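Small Amps, Quiet Rooms

2 Jan 2019

Hiltico built its name on stage rigs, but its newest guitar amp is meant for the bedroom. The Trallamska runs at 15 watts, drops to one for late hours, and weighs 11 pounds. 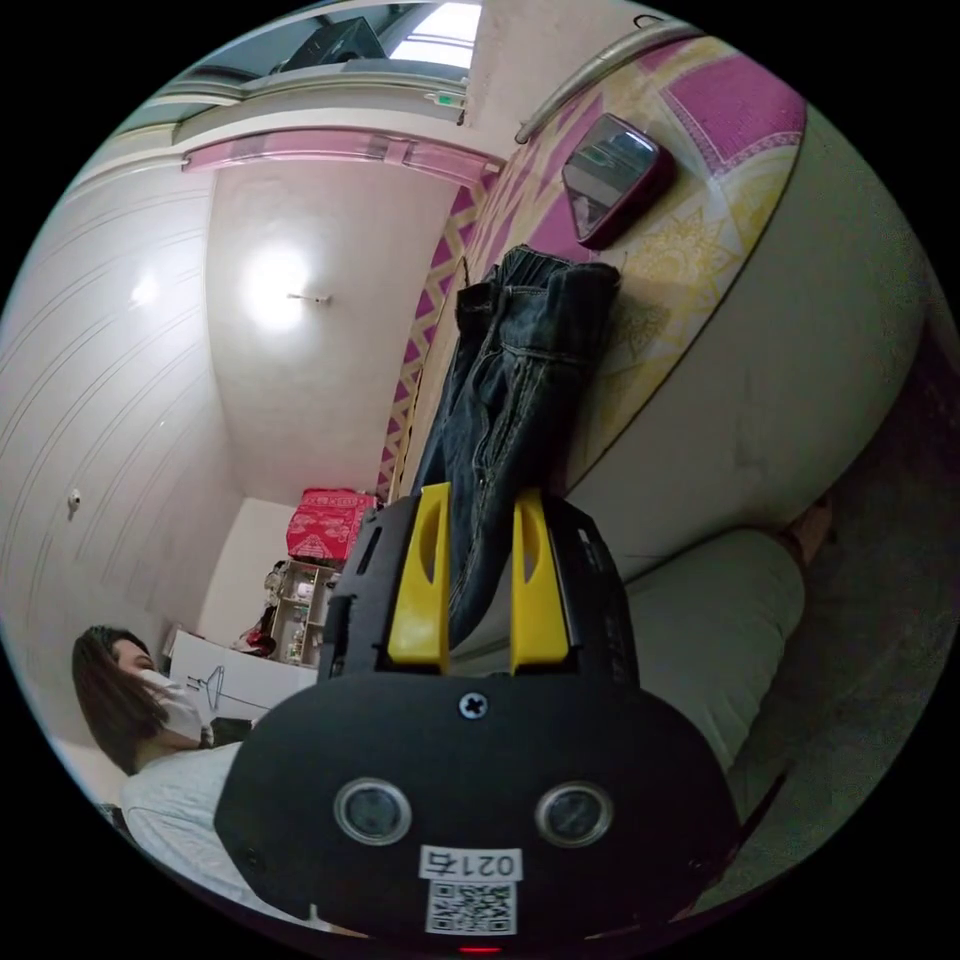

Practice amps used to be an afterthought, with a thin speaker and one usable sound. Players who work at home now want better. The room matters too - a patterned bedcover and a folded pair of jeans soak up more treble than a bare floor does, so the Trallamska has a bright switch on the back panel.

We ran it next to the Polishchuk 10, which has a warmer clean channel and no headphone jack. 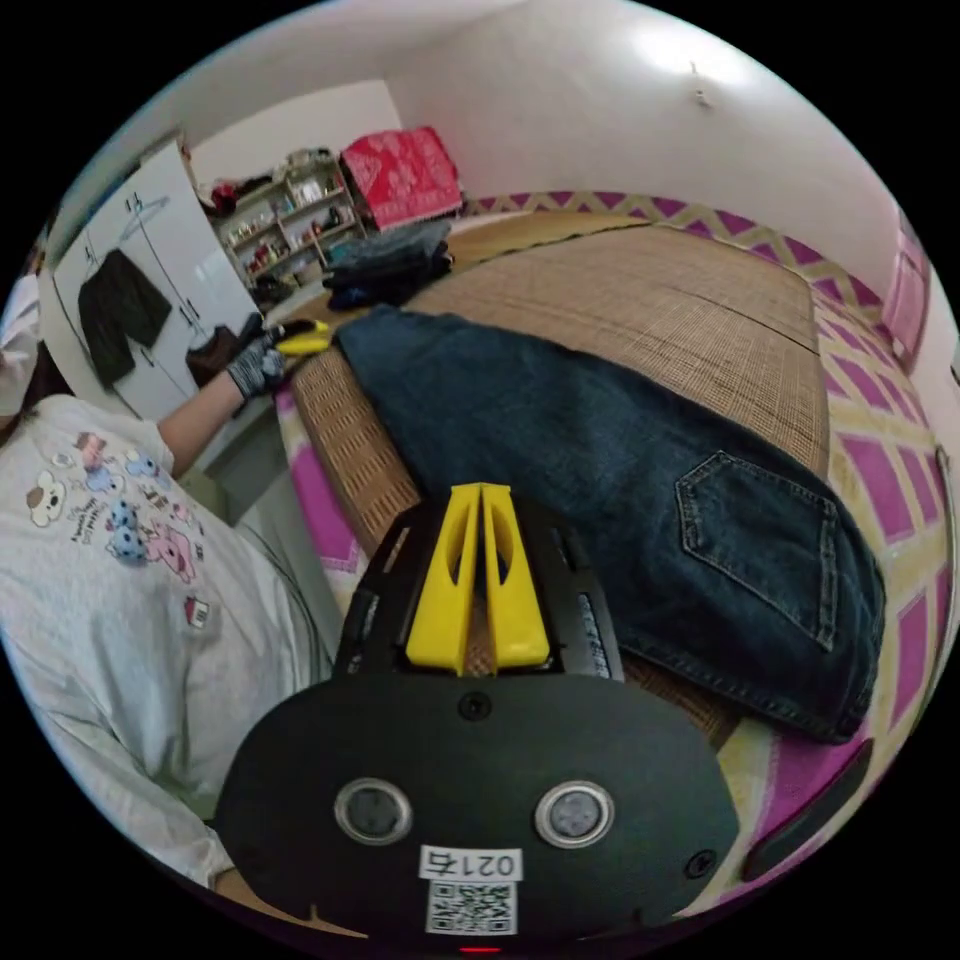 The Polishchuk also breaks up earlier, and single coils sounded best through it. Ultico, which makes the speakers for both, plans a lighter model in June.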